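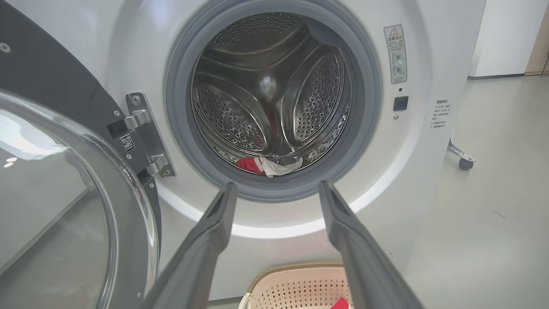

Doing laundry on a long trip

Tips for washing clothes away from home, from the sink to the rental apartment machine

Any trip longer than a week means doing laundry somewhere. You can pack for it and save a lot of room in your bag, or you can pay hotel prices per shirt. These are the habits I've settled on after several years of traveling with one carry-on.

Before you leave

Pack clothes that dry overnight. Thin wool and most synthetics will. Jeans and thick cotton hoodies won't, so bring one of each at most and plan to wear them unwashed for longer.

Test anything new for color bleed. Wet a corner, press it with a white paper towel and look for dye. Reds and dark blues are the usual problem. It's better to find out at home than in a shared load with your only good shirt.

Bring these:

A flat rubber sink stopper. Many hotel sinks have a plug that leaks.
A braided travel clothesline, the kind that holds clothes without pins.
A small bottle of liquid detergent, or sheets if you fly with hand luggage only. A bar of plain laundry soap also works and can't spill.
A mesh bag for socks and underwear.

Washing in a sink

Fill the sink with lukewarm water and add a small squirt of detergent. Most people use far too much and then spend all their time rinsing. Let things soak for 20 minutes, rub the collars and underarms, drain, and rinse until the water runs clear.

Don't wring knitwear. Lay it on a dry bath towel, roll the towel up tight and kneel on it. This takes out more water than your hands can, and the sweater keeps its shape. It works for T-shirts too, and it cuts the drying time by hours.

Hang things near moving air. A bathroom with the door shut is the worst place in the room. A fan or an open window is best – a balcony is fine if the building allows it, and plenty don't.

Using a machine in a rental

Ask your host which program they use and take a picture of the dial. When I stayed in Pratlow in March, the cotton program ran for close to three hours and I missed a bus because of it. There was a quick wash on the same machine that did the job.

Look for these before you start:

Check the rubber seal and the drum for anything the last guest left behind.
Make sure the water tap is open. Hosts sometimes turn it off between bookings.
Find out about quiet hours. In apartment buildings it's often not allowed to run a machine late at night.

If the label on the dial is in a language you don't read, go by the temperature. Thirty or forty degrees Celsius is safe for most travel clothes. The higher settings are for sheets and towels.

Don't count on a dryer. In many countries you'll get a folding rack and that's it. Run an extra spin before you hang things up.

Laundromats and drop-off service

Keep coins. Ilham Subramaniam, who I traveled with for part of last year, keeps hers in an old film can so they don't get spent on coffee. Some places only take a card or an app, so look at the sign on the door first.

Drop-off laundries usually charge by weight. Count your pieces before you hand the bag over, and ask what time they close. Take out anything wool or anything you'd hate to lose. Nearly everything goes through a hot dryer.

Never hand in laundry on the day before you fly.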